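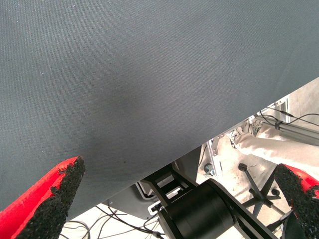 Gray twill, close up.

About Flendis

Flendis is a small outfit that looks after fallow deer, and the people who would like to see fallow deer, on 621 acres of hill pasture and oak woodland. The deer were on the hill before we were and have never shown much interest in the arrangement.

The company was started by Emanuel Cârstea and Bogdan Stoica, who met while arguing over a fence. Emanuel wanted it higher. Bogdan wanted it somewhere else. They settled on both, ran out of money halfway up the north slope, and the fallow walked through the gap that January. Most of our founding principles date from that winter, including the one about finishing fences.

The herd

Our fallow descend from park stock that got loose when the old Gotelico estate was broken up and its walls were sold off for building stone. The estate books list 8 does and a buck of "poor temper." The temper has bred true. At our last winter tally we had 374 animals in all four of the usual coat colors: common, menil, black and white. Visitors always ask for the white ones. The white ones stand in the bracken on the far side and let themselves be asked for.

We do not name the deer. There is one exception, an elderly doe called Lã, named for her coat by a Portuguese student who stayed with us for a season. She has since learned to open the feed store.

What we do

Guided walks run from spring until the rut, when the bucks become unreasonable and we move everyone to the high seat. Groups are kept small, and you will be asked to whisper, which some groups manage. We also cull every winter, under license, to keep the numbers where the woodland can stand it. We say so here because people would sooner read it on a web page than work it out from the menu at the inn.

The rest of the year goes to coppicing, mending things and a seedling nursery we call Drirkudeo. The name was a typing error on a grant form. The grant came through, so the name stayed. We have planted 1000 oaks from it so far, and the deer have eaten a fair share of them — we now use taller guards.

Who to talk to

Emanuel handles bookings, school visits and anything with a form attached. Bogdan handles the deer, the dogs and complaints, in that order of enthusiasm. If you call the office and it rings for a long time, he is outside and can hear it perfectly well.

Dogs are welcome in the yard but not on the hill. Boots are essential. We have a few pairs to lend, mostly lefts.

Page last updated 2 July 2021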